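Ostness relief depot open day, quick notes

5 October 2018

Typing this up on the train back so excuse the state of it. Braulio Carrillo asked for something before the November meeting and if I don't do it now I won't.

Went to the open day at the Ostness depot. It's where the Hinojosa Relief Fund keeps its overseas stock, tarps, kitchen sets, water stuff, hygiene kits. First time they've let the public in. Expected a few local people and a table of cookies. Closer to 300 signed in by lunch, according to the guy at the gate, and the parking was a mess because of it.

Morning talk

Started late. Uriel Orozco runs stock and shipping there and did most of the talking. Good speaker, no slides, thank goodness. Main points as I got them down:

The depot holds enough household kits for 4000 families. A kit is blankets, two tarps, rope, a cook set, buckets. It used to be that everything went out by air in the first week. Now they try to send a small air shipment and get the bulk on a ship right away, so people aren't stuck waiting on a second flight that costs a fortune. He said freight eats the budget faster than anything they buy.

Customs is the big headache. Last year one container sat 139 days in port over a missing tax exemption letter. Tarps, all of it. By the time it was released the rains had been and gone. He was pretty blunt that the paperwork should have been agreed with the host government years before and wasn't.

Somebody asked about buying local instead. He said yes, where they can, and that soap and buckets are mostly bought in country now. Tarps no, quality's too uneven. Woman behind me did not like that answer and they went back and forth a while. I thought she had a point. If you never buy there the quality never gets better.

Question on government money. About what you'd expect. The grants come with a reporting schedule that doesn't match anyone else's, so three people spend a good part of the year on reports. He'd rather have one form. Wouldn't we all.

The walk around

Groups of fifteen or so, orange vests, keep behind the yellow line. Long aisles, very cold. Everything labeled with the kit type and the expiry month if it has one. Hygiene kits do, becuase of the soap and the pads, and the ones getting close to date are pulled and offered to domestic shelters. Didn't know that. We should ask about it for Tutby.

Packing hall was the best part. You could pack a kit yourself off the checklist, then they weigh it, and if it's off by more than a little you open it up and start again. Mine was off. Forgot the can opener.

Then upstairs for the country desk people. Two of them, very young, very tired. One had been back from a flood response nine days. She talked about registration lists, how you end up with the same family on there twice and another not at all, and how most of the arguments on distribution day come from that and not from the goods. Wish she'd had the main slot. Maybe twenty of us in the room and half left for the food.

What I didn't get

Nobody would say which countries are being cut next year. Asked twice. "Under review." Also no clear answer on what happens to the Bandby office, it's either closing or merging, depending who you talk to. Braulio, you may have better luck by phone.

Lunch

Lentils, bread, coffee. They asked for a donation, I put in 50 dollars from the group fund, recipt is in my bag somewhere.

For our meeting

Ask Orozco to come and speak. He said he would if we pay the fare.
Near-date hygiene kits, who to write to.
Get the registration woman's name, I didn't catch it.
Their annual report is on the front desk, I have two copies.
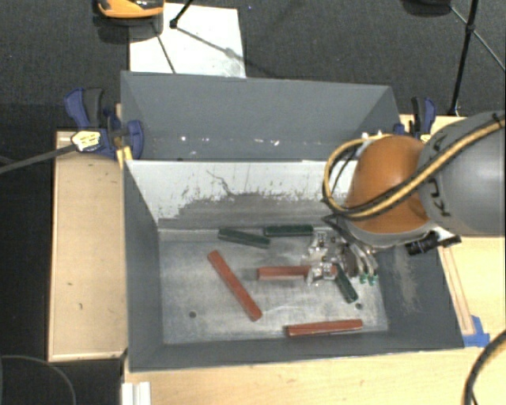 If you want to go

They're planning another one in spring, no date yet. Bus from Ostness station stops at the gate but only once an hour. Bring a coat. Sign up by email ahead of time, the line for walk-ins was slow. Kids okay in the packing hall, not in the aisles.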